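The fluff in the seams

July 2024

I have been selling second-hand jeans for long enough to have opinions about lint, and I'm afraid you're going to hear them.

The latest bundle came from a house clearance in Cetimcombe. Eamon Ó Riain rang to say there were 26 pairs going and did I want them, and I said yes before asking what state they were in, which is how I do most of my buying. They had been in a loft since at least February. Every pocket had a little felt mattress of grey fluff in the bottom, and the turn-ups were worse.

I used to go at this with a clothes brush. A brush moves fluff from the jeans to your shirt, where you can admire it all day. Then Yesenia Usuga told me to just hoover the things, and I was rude about it for a week before trying it. She has been very gracious — she has only mentioned it five times.

So: sit on the floor, shorts on, bare nozzle, no brush head. Waistband first, then pockets, then hems, holding the cloth down firmly or the hose will try to eat it. 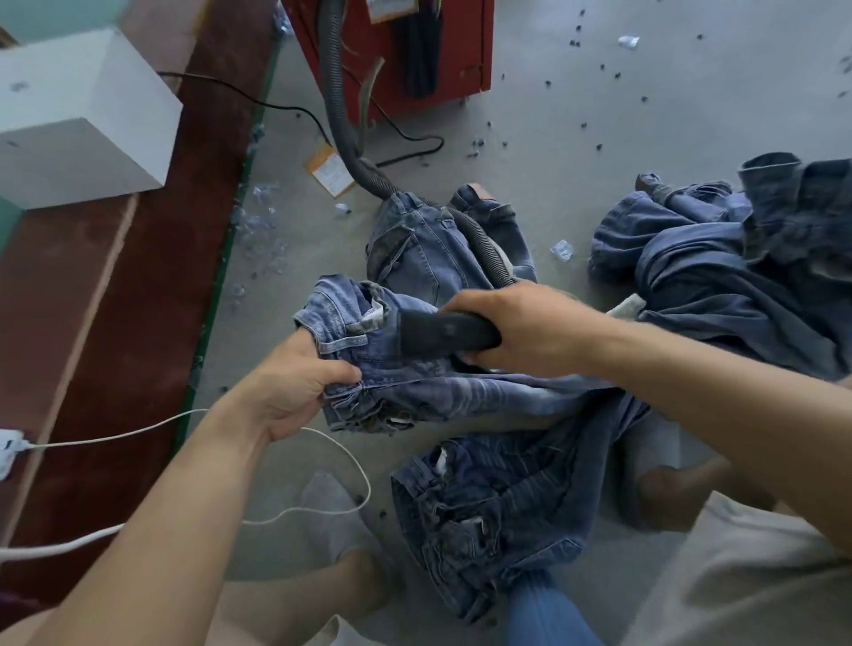
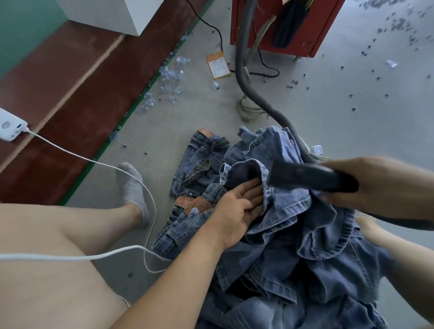
Back pockets want turning out if they'll go. Fold the hems right back and do the inside of the crease, where the grit lives. I skip the zips, having once lost a zip pull up the hose and spent an evening looking for it.

Then they get a cold wash, inside out, and a day on the line if Cetimcombe allows. My knees have asked for a cushion. I'm considering it.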